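Week 2 notes - Lists and loops in Python
Sokamstead evening course, tutor Sławomir Sowa

A list holds values in order. You write it with square brackets and commas, and you reach one item by its index. The first index is 0, so in a list of 20 items the last index is 19. Asking for index 20 raises an IndexError. An index of -1 gives you the last item whatever the length.

Use append to add one item to the end. Use extend to add every item from another list. Mixing these up is the usual mistake in the first lab - you end up with a list sitting inside your list.
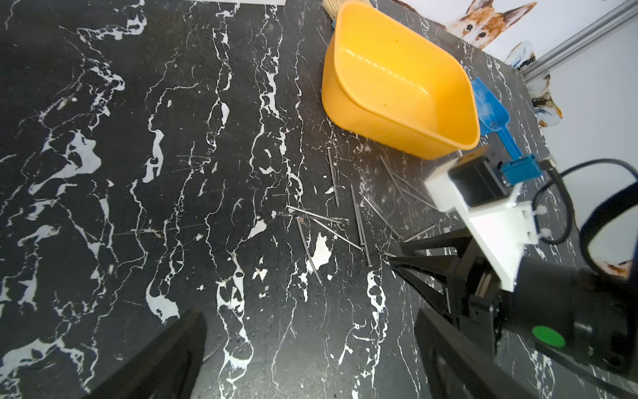

Fig. 1. Nails, basin and scoop.

A for loop takes the items one at a time:

for n in sizes:
 print(n)

Don't remove items from a list while you loop over it. Python moves to the next index regardless, and the item that slid into the gap gets skipped. Build a new list with the values you want to keep.

kept = [n for n in sizes if n > 2]
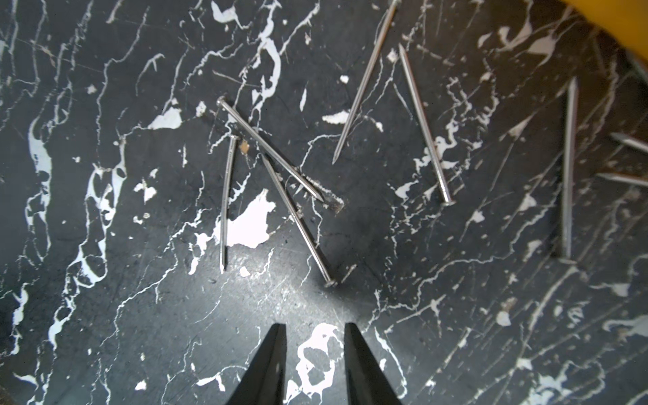

The sort method changes the list in place and returns None. The sorted function leaves the original alone and gives you a new list. If you write sizes = sizes.sort() you have lost your data.

Exercise: read the 200 lines in drudix.txt into a list, strip the line endings and print the longest line. Label your output clearly and keep the file for next week, when we cover dictionaries.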